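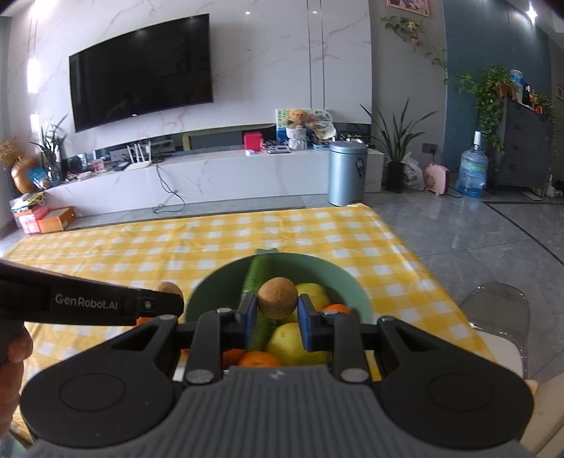
Green bowl, cucumber at the back. Mixed bowls need sorting within a day or so.

How to Store a Week of Fruit and Vegetables Without Throwing Half of It Out

By Marisol Ridgeway
June 11, 2026
Reading time: 7 minutes

Print this page | E-mail this page

Quick one this week. I get the same question over and over, what goes in the fridge, what stays out, why is my lettuce slime by Wednesday. So. Everything in one place, in the order I do it when I get home with the bags.

You need: a bowl or two, paper towels, a few containers with lids, some produce bags (old bread bags fine), a marker, masking tape. A fridge with two drawers is nice. One drawer works.

Takes me half an hour if the kitchen is clean to begin with. It usually isn't.

Step 1. Unpack everything first

All of it, out on the counter. Don't put away as you go. Old stuff from the fridge comes out too and goes in the same spot, so you can see that you already had three zucchini before you bought two more.

Anything bruised or split, set aside for tonight. Anything moldy, out. With berries check the bottom of the box, one fuzzy one gets into the neighbors fast. Take off rubber bands and twist ties. They cut into stems and the cut part rots first.

Don't wash yet! Except greens, see step 4.

Step 2. Make the counter pile

Things that stay out, at least to start:

Pears, peaches, plums, nectarines, mangoes, avocados, kiwis, anything still hard
Tomatoes
Bananas
Whole melons
Onions, garlic, potatoes, sweet potatoes, winter squash (cool dark place, more in step 5)

Use a wide bowl and keep it shallow if you can. Fruit piled deep gets bruised at the bottom and you don't find out until you smell it. One layer is best, two is OK. Move it away from the stove and out of the window. My bowl lived on the sill for years becuase it looked good there, and I lost a lot of peaches to that sill.

Check the bowl every day. Pick things up, give them a gentle press near the stem. When a pear gives a little at the neck it's ready – eat it or move it to the fridge, where you get a few more days. Same for avocados and peaches. Ripe fruit in the fridge is fine. Hard fruit in the fridge just sits there and may never get good.

Bananas away from the rest. Separate hook, separate plate, whatever.

Step 3. The gas thing

Some fruit gives off ethylene as it ripens, a gas, you can't smell it. It speeds up ripening in whatever is near. Handy when you want an avocado by Friday, bad news for cucumbers and greens.

Makes a lot of it: apples, ripe pears, ripe bananas, peaches, plums, avocados, cantaloupe, tomatoes.

Gets hurt by it: cucumbers, broccoli, leafy greens, carrots (go bitter), green beans, herbs, eggplant.

So keep the two groups apart. Cucumbers with ripening pears is a common one. Everybody does it, they go in the same bowl coming out of the bag. A few hours, no problem. A week and the cucumber goes yellow and soft.

To use it the other way: hard avocado plus a banana, paper bag, top folded over, on the counter. Look every day. Paper, please, plastic traps the wet.

Step 4. Greens and herbs

Most of the waste in my house was this. Worth ten minutes.

Lettuce, spinach, kale, chard:
Fill the sink or a big bowl with cold water. Swish. Lift the leaves out, leave the grit behind. Do it again if there was a lot of grit. Then dry them really, really well. Spinner, then spread on a towel while you do the rest. Dry is the whole game here.
Container, paper towel on the bottom, leaves in loosely, another paper towel on top, lid. Swap the towel when it feels damp. I get a week from lettuce, more from kale.

Soft herbs (parsley, cilantro, dill, mint): trim the ends, stand in a jar with an inch of water, loose bag over the top, in the fridge. Change the water when it goes cloudy. Basil the same way but on the counter, no fridge, it turns black in the cold.

Woody herbs (rosemary, thyme, sage): wrapped in a slightly damp paper towel, in a bag. Done.

Limp celery or carrots can often be saved. Cut the ends, stand in cold water for an hour. Limp lettuce too, if it's only limp. Slimy is over.

Step 5. Roots, onions, potatoes

Carrots, beets, radishes, turnips: cut the leafy tops off right away, they keep pulling water out of the root. Leave an inch of stem. Into a bag, into the drawer. Beet greens are good eating, cook like chard.

Onions and garlic: cool, dry, air moving. A basket or mesh bag. Never sealed.

Potatoes: dark and cool, paper bag, and away from the onions. They sprout sooner together. A few small sprouts, cut them off. Green all over and bitter, toss it.

Sweet potatoes are not really potatoes and don't like the fridge at all. Hard center, odd taste.

No pantry? Low cupboard away from the oven and dishwasher. I used a shoe box in the hall closet one November and it did better than the real pantry I have now.

Step 6. Set up the drawers

If yours have a slider, it's controlling the vent. Closed = humid. Open = dry. Check which way yours goes, the little pictures are useless.

Humid drawer: greens, herbs, broccoli, carrots, beans, peppers, cucumbers.
Dry drawer: apples, ripe pears, ripe peaches, grapes, berries if there's no room on a shelf.

Only one drawer? Use it for vegetables, vent closed, and put fruit on a shelf in a bowl.

Cucumbers are a little fussy. Too cold and they get pitted and watery. Wrap in a dry towel, put in a bag, keep toward the front or in the door side of the drawer. Eat within the week. They're OK on the counter for a couple days too, if it isn't hot and there is no ripe fruit sitting against them.

Mushrooms: paper bag, shelf, no washing until you cook.
Berries: unwashed, in one layer if you have the room, paper towel under.
Corn: husk on, eat it soon.
Asparagus: jar of water, like parsley.

Don't stuff the drawer. Things at the bottom get forgotten and squashed. If it won't close without pushing, something should be dinner.

Step 7. Label, and the eat-first box

Masking tape and a marker on anything in a closed container. Just the day. Takes two seconds and I still skip it half the time.

Then the eat-first box. Any open box, eye level in the fridge. Half an onion, the last four radishes, the pear that got ripe yesterday. When anyone is hungry they look there first. Ah-rin Seo, who edits these pages, started doing it and says her kids now go through it like a candy drawer – mine don't, but the half onions do get used.

Step 8. Freeze what's losing

Be realistic on day four or five. If you're not going to eat it, freeze it.

Bananas: peel first. You will regret freezing them in the skin.
Berries, peach slices: one layer on a tray, freeze hard, then bag.
Greens: quick boil, cold water, squeeze hard, freeze in lumps.
Herbs: chop, ice cube tray, cover with oil.
Peppers: slice, freeze raw, fine for cooking.
Tomatoes: whole, as is. Skins slip off under the tap after.

Does not freeze well: lettuce, cucumber, radish, raw potato. For cucumbers make a fast pickle instead. Slice, equal parts vinegar and water, spoon of sugar, spoon of salt, in the fridge overnight.

Do you need the special bags and gadgets?

Mostly no. I've tried the Kunow bags and a Sollance box with the vented lid. The box is nice, keeps spinach well, but so does any lidded container with a paper towel in it. Vinegar rinse for berries – one part vinegar to three water, rinse, dry completely – does help a bit. If you won't dry them completely, skip it, wet berries are worse than dirty ones.

A few things readers wrote in about

The last storage page got 130 comments, can't answer all of them, sorry. The ones that kept coming up:

Tomatoes in the fridge? Only when fully ripe and you can't eat them yet. Let them warm up before eating.

Eggs near fruit? Keep eggs in the carton and it doesn't matter.

Apples on the counter? Fine for a week. For longer, fridge, they last for ages in there.

Lemons and limes? Fridge, in a bag. On the counter they go hard as golf balls. Pretty though.

Cut melon or cut anything? Covered, in the fridge, same day. Three or four days and then it's compost.

Can I wash the bowl in the dishwasher? Depends on the bowl. Do wash it though, every week, hot water and soap. Sticky spots bring fruit flies. For the flies, small dish, cider vinegar, one drop of dish soap, next to the bowl overnight. Refresh it every couple of days untill they're gone.

If you only do two things from this page, dry the greens and get the bananas out of the bowl. Rest can wait for next weekend.

Print this page | E-mail this page

Related articles
How to Ripen an Avocado by Friday
Quick Pickles With Whatever Is in the Drawer
Cleaning a Fridge in 20 Minutes
Which Apples Keep Longest
What to Do With Beet Greens, Carrot Tops and Other Leftover Leaves
Getting Rid of Fruit Flies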